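Jirkumico gripper kit, worth it or no?
Posted 8 Oct 2024 by yaotsung_lui

ok so who has the Flimia gripper kit from Jirkumico. Two fingers, bracket set, cable, the software thing. 297 for the basic one, 313 with the spare finger pads. We want it for play kitchen stuff, pick up toy food, put on plate, repeat till somebody gets bored. Current gripper is dying. Need to order this week if at all.

usholm_bench
Had one since December. Fine. Fingers are chunky, keep that in mind. Great on blocks, meh on anything flat. Plates are a pain, you end up pinching the rim and praying.

suchen.siu
Disagree on plates. Slow the approach down and come in at an angle, works ok for me. The default speed is way too fast, no idea why they ship it like that.

usholm_bench
slow is 3 times the wait tho. I'm not sitting there all day for one plate

yaotsung_lui
Got a loaner on the arm today, thanks Su-chen. Bolting it on was easy, took longer to find the right hex key. Cable is stiff, I left a big loop so it doesnt yank on the wrist. Starting with the salmon, then the red plate.

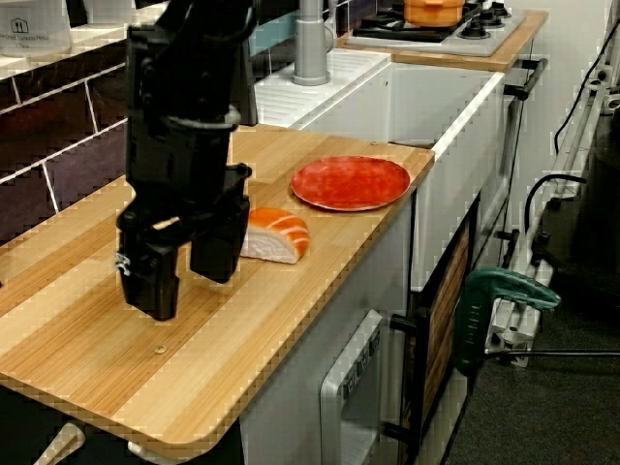 My main worry is grip on the round stuff. Plastic fingers on slick toy food, seems like asking for trouble. Do the spare pads help or are they just the same pads again

suchen.siu
Same pads. Don't pay the extra 16. Get the thin rubber sheet from any hardware store and cut your own.

lam_fan
no no, buy the pads. Cut my own and they peeled in a week. Glue everywhere. Also the Lam gripper is better than this one, said it before

usholm_bench
Lam costs twice as much and you know it

lam_fan
and it lasts twice as long?? my Flimia had play in the left finger after 7 weeks. Support told me to tighten it. I did tighten it. Still wobbles

suchen.siu
Mine has nearly a year on it with no wobble. Maybe you got a bad one. Did you ask for a swap

lam_fan
asked, waiting

yaotsung_lui
ok leaning basic kit + rubber sheet. Will run the loaner a few more days first and post grip numbers if I get any worth posting. lam_fan let me know what support says abuot the swap, kind of matters

Recent threads
Flimia software wont see second arm
Cable ties vs clips, again
WTB: Jirkumico bracket set, used ok
Which toy food sets hold up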